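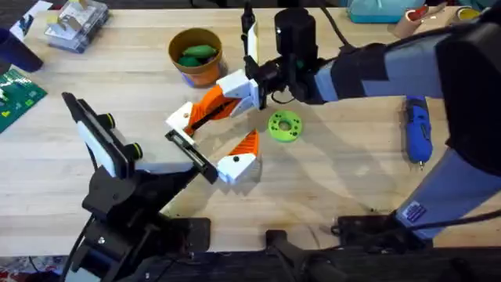

## Two-arm bench cell, working rules (draft 3)

Feven Kumsa, Tianyou Xu, Nilton Taipe. Section 4 still to come from Tianyou.

**What we did.** Wrote a rule sheet for sharing one bench between two arms, then ran 424 pick attempts under it through October. Logged every stop. 16 unplanned stops total, 7 of them cable related. So cables got their own rule.

**Rules as they stand**

1. Clear the reach zone before power on. Anything not part of the task goes outside the tape line, hand tools first. We keep breaking this one.
2. One person holds the stop button. Not the same person typing.
3. Cables tied back at the wrist, enough slack for a full turn. Check at the start of every session and again after any gripper swap.
4. Printed fingers: look for cracks at the screw holes. Replace in pairs.
5. Arms don't enter the shared middle area at the same time unless the script has the wait step in it. Yufang's wait step, not the old one.
6. Hands in = power off. Pausing doesn't count.

**Problems.** Rule 1 is too vague. Nilton and Feven disagreed twice on what "part of the task" means, spare printed parts for instance. Want a written list per task, taped to the bench. Rule 5 slows everything down, but we had no arm to arm contact after it went in, so it stays.

Rule 2 is hard with only two people in the lab. Didnt solve that.

**Compared to the Stulberg lab sheet.** Theirs is longer and has a sign-off line. We should probly add one. They also set a speed cap during setup, we have none yet. Ask Tiruwork Wako which number they settled on.

**To do**
- speed cap
- object list per task
- redo stop log table, columns are swapped
- print rule 6 bigger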